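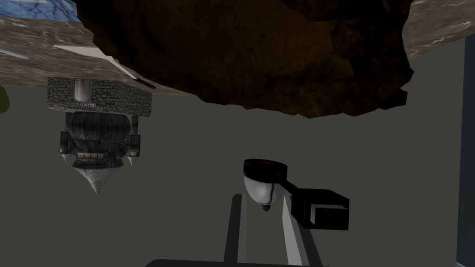

把持シミュレーション環境「Prukesura」学生プランの試用報告
知能機械実習II 第4班
2024年4月11日

1. なぜ借りることになったか

本来、この班のテーマは「食器および調理器具の把持計画」であり、実機を使う予定だった。ところが実習室の実機は予約表が六月まで埋まっており、空いていた枠は土曜の早朝だけだった。班員の生活習慣を総合的に検討した結果、シミュレータを借りることに決まった。検討時間は昼休みの前半で足りた。

選んだのはSitthichai社のPrukesuraである。ブラウザから使うクラウド型の環境で、学生プランは月額2000円。班費で払える唯一の有料サービスだったので、比較検討の章は設けていない。無料のものも一つ試したが、導入手順の三行目でライブラリの版が合わなくなり、二晩を失ったところで撤退した。

2. 契約に含まれるもの

学生プランには次のものが付いてくる。

・平行二指グリッパの標準モデル「Koltar」
・物体と背景の素材集「Dravima」
・同時に保存できる試行記録、最大300件
・メールによる問い合わせ窓口(返信は平日のみ)

Dravimaは名前だけ聞くと上品な家具店のようだが、中身はかなり自由である。片手鍋のような小物があるかと思えば、岩も石の塔もある。台所の研究をしている班にとって石の塔の使い道はすぐには思いつかない。しかし配置を乱数に任せる設定にしておくと、こちらの都合とは無関係に入ってくる。最初は一つずつ手で除外していたが、途中で方針を変え、「雑多な背景に対する頑健性の評価」と呼ぶことにした。以後、除外作業はなくなった。

3. 使い始めるまで

登録は学校のメールアドレスで済む。シーンの読み込みは教室の回線で少し待たされ、自宅の回線ではもう少し待たされる。操作画面は日本語に対応しているものの、エラー文だけは英語のままで、しかも丁寧すぎて何に失敗したのか分かりにくい。「ご希望の姿勢には到達できなかったようです」に相当する文が出たときは、関節角の上限を超えている。これは問い合わせて初めて知った。マニュアルには載っていない。

グリッパの開閉はスライダーでもスクリプトでも動かせる。スライダーは触っていて楽しいが、再現性がない。初回の実習では全員がスライダーで遊び、記録が一件も残らなかった。

4. 把持試行

対象は小型の片手鍋とし、柄を挟む場合と縁を挟む場合に分けて合計800回の試行を行った。物体を持ち上げ、指定した高さで静止できれば成功とする。全体の成功率は83パーセントだった。

数字だけ見れば悪くない。ただし失敗の大半は縁を挟む側に集まっており、そちらだけ取り出すと班の士気に関わる値になる。柄のほうは形が単純で、指を閉じる向きさえ合っていればほぼ任せられた。縁の場合は接触点がわずかにずれただけで本体が回り、回り始めると止まらない。摩擦係数を上げれば成功率も上がるが、上げすぎると鍋が指に貼りつき、指を開いても離れなくなる。報告書に載せられる係数の範囲は思いのほか狭かった。

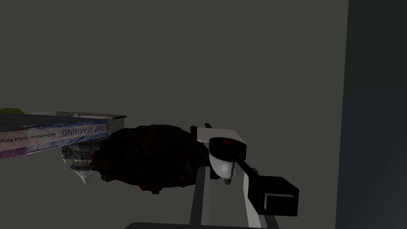
摩擦係数は試行の途中で変更できるのか。
一時停止すれば変更できる。ただし再開した時点で接触計算が初期化されるため、把持中に変えると物体が跳ねることがある。当班では試行と試行の間に限って変更した。

5. 物体の見分けについて

Prukesuraには各物体の領域を色分けして出力する機能がある。正解データがただで手に入るわけで、実写真を一枚ずつ塗り分けた昨年度の先輩方には申し訳ない。塗り絵から解放された時間は、出力された色と物体名の対応表を作ることに消えた。対応表は自動では出てこない。問い合わせたところ「今後の参考にいたします」との返信があり、文面から見て今後もしばらく参考にされ続けると思われる。

大きな岩の類は濃い茶色で、手前のグリッパも黒い部品が多い。両者が近いところでは、当班の簡易な輪郭抽出はよく間違えた。黒い柄の付いた道具を扱う以上避けられない問題で、色だけに頼る方法は中盤で諦めた。深度を併用した版に切り替えてからは、少なくとも柄を岩の一部と判定することは減った。

6. 比較用の無把持データ

把持の有無を判定する分類器には、何も持っていない状態の記録も必要になる。これを忘れたまま学習を回した班員がおり(筆者である)、できあがった分類器はどんな入力にも自信を持って「把持中」と答えた。迷いのなさだけは見習いたい。以後、各条件の前に指を開いた状態を記録する手順を加えた。 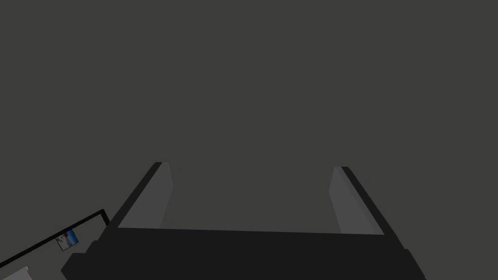 分類器の入力は、指の間とその周辺を切り出した小さな領域だけにした。全体を入れると素材集の小物に引っ張られ、把持と関係のないところで判定が変わるからである。Koltarの標準配色は、この用途に限ればよくできている。左右の指の内側が黒い基部よりも明るい灰色で、背景が暗い灰色一色なら、開いた二本の間に何もないことは単純な閾値処理でもかなり拾えた。畳み込み層を三つ積んだ後で気づいたため、考察の順序としてはいささか格好が悪い。背景に岩が入る配置では閾値処理だけでは足りず、積んだ層にも仕事が残った。

7. 良かった点、困った点

良かった点の第一は、壊れないことである。指を机にめり込ませても修理届を書かずに済む。実機の講習で聞かされた注意事項の半分はここでは不要で、残りの半分は読み飛ばしたせいで後で困った。特に座標系の説明は先に読むべきだった。

記録が自動で保存されるのも助かる。問題は上限で、試行800回に対して保存枠が足りず、途中で二度、手元に書き出してから消す作業が入った。書き出しは一件ずつである。一括書き出しは上位プランの機能で、学生プランの画面にも押せない灰色のボタンとして常に表示されている。見るたびに少しずつ傷つく。

物理計算の出来には概ね満足している。薄い縁の接触だけは不安定で、刻み幅を細かくすると改善するが、そのぶん遅くなる。縁を挟む試行の後半は、ほとんど待ち時間だった。この間に班員の一人が別科目のレポートを書き上げたので、生産性の評価は難しい。

8. 来年度の班への申し送り

・最初の契約月は操作に慣れるだけで終わる。締切のある月に契約しないこと。
・スライダーで遊ぶ時間は初回のうちに確保しておく。
・空の状態の記録を先に取る。筆者の分類器と同じ道を歩まないでほしい。
・物体名と色の対応表は共有フォルダの「色表_最終_本当に最終」を使うこと。「色表_最終」は間違っている。
・契約は自動更新である。解約ボタンはアカウント画面の「お支払い」ではなく「お知らせ設定」の下にある。当班はこれを見つけるのに、ひと月分の料金を余計に払った。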